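Posted in: Course notes > Robot learning > Handouts

Week 4: where do the examples come from?

Last time we got as far as saying that the policy copies what it's shown, and then I ran out of time before saying who does the showing. So, picking up there. For the Skidura exercise you'll be collecting demonstrations in simulation, in a dining room I've used for a couple of years now (I'm fond of it, sorry). The arm is white, the table has white legs, and the chairs are the spindle-back sort, which are a pain to see through and that's exactly why I like them!

Each demonstration starts when you press record and stops when you say it's finished. Please don't tidy up your own clumsiness. If you reach, wobble, back off and try again, leave all of it in, as the learner needs to see what getting out of trouble looks like. My first set for Ilby was 108 lovely smooth runs and the thing was hopeless the moment it drifted a few centimetres off the path I'd taken.

What I do want you to vary is the starting point. Move the arm, move the chairs, put the tool somewhere awkward. Pliers hanging half off a table edge behind a row of spindles are a much better start than pliers lying in the middle of a bare surface, and you'll find that left to yourselves you all pick the easy one. I do it too. Write down the seed each time so we can get the same room back later.

The Miltham set, which you can load for comparison, has 843 runs in it, and some 36 of those are failures that were kept and labelled. Have a look at the failures before the successes. Then try training with and without them and bring me both curves, even if they look the same.

A word on camera views. You can drive the arm with a nice wide view of the whole room if you like, but the learner only gets the views we save, and if the tool was hidden in those then you knew something it didn't. So before you start a batch, switch to the saved view and ask yourself whether you could do the job from that alone. If the answer's no, shift the view or shift the chair, and make a note of which one you did. The notes go in the same folder as the runs, and Siriwardena (the lab server, for anyone new) backs that up at 4 every morning.
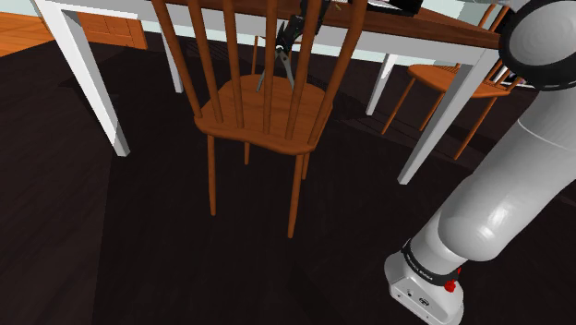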